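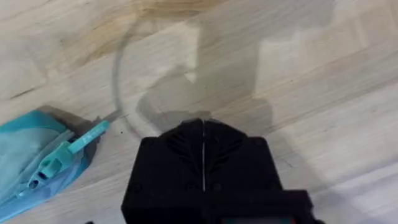 Notes from the arm catch-up, September, small workshop, 8 o'clock start

Laurier Leclerc in the chair, me on notes as usual, plus the two from Lutard on the phone line, which held up fairly well this time. Kowalchuk sent apologies.

Last time's notes. Agreed, apart from the serial number I got wrong for the spare wrist cable. It should read 1261. I've corrected it in the folder.

Gripper. Most of the morning went on this! Laurier had the fingers off and on again before we sat down and wants it written up so that we all do it the same way. Close the fingers fully, look straight down the seam between the two halves, and if you can see one side sitting proud, back the screws off and start over. Don't force it shut with the software (yes, I know, that was me in the summer). The black ribbed faces get a wipe with a damp cloth at the end of every shift – no solvent, please, as Lutard weren't happy about what it might do to the plastic.

Zips and see-through things. We talked for ages about which bits to practise on. I'm all for the teal pouch, with its long pull tab, as something for the fingers to close on. The clear round one is harder work, being little more than a thin grey rim on pale wood, and the arm throws a big shadow over the same patch of table. Lutard asked if we could shift the lamp. Laurier would like to try it on the other side of the bench first, before anyone spends money on a second one. Agreed.

Homing. Still stopping short after a cold start. Istska's new settings file is loaded but untested, and I'll run it 8 times from cold and keep a log. If it misbehaves we go back to the old file, saved as 1525.

Spares. Herident have quoted for finger pads and screws. Laurier to say yes to the pads, and to ask again about the screws, as the price seemed steep to all of us.

Actions
Laurier: lamp, Herident order, finger write-up
Me: homing log, cloths
Lutard: send the torque figure for the finger screws

Next one same time, same room. Bring your own mug.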